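Home | Course Notes | Schedule | Plant Lists | Contact

Evening Gardening Course, Gulcombe
Notes for Session 5: Watering and Mulching Through the Dry Months
Revised December 2020

Last time we got the beds dug and the edges tidied up, and I hope your backs have forgiven me by now! This session is all about keeping water in the ground once you've gone to the trouble of putting it there, and I'll warn you that I could talk about mulch all evening.

Start with your soil. The gardens up on the Skurgate side are sandy and drain almost as fast as you can pour, while down toward Rusedlow it's heavy clay that holds on to water for ages and then cracks wide open in July. Push a finger in as far as the second knuckle – if it feels cool and damp down there, put the hose away and go sit down.

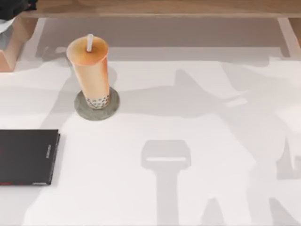
When you do water, water slowly and at the base of the plant, early in the morning if you can manage it. One long soak does far more good than a quick sprinkle every evening, which mostly wets the leaves and keeps the roots up near the surface.

Then comes the mulch. Spread 2 inches of shredded bark or leaf mold over damp soil, and leave a little gap around each stem (I've lost a few nice young shrubs by skipping that part). Straw is fine for vegetables, though it does blow about.

For next time, please dig a small hole at home, fill it with water, and write down how long it takes to drain. Bring your notes along, however muddy.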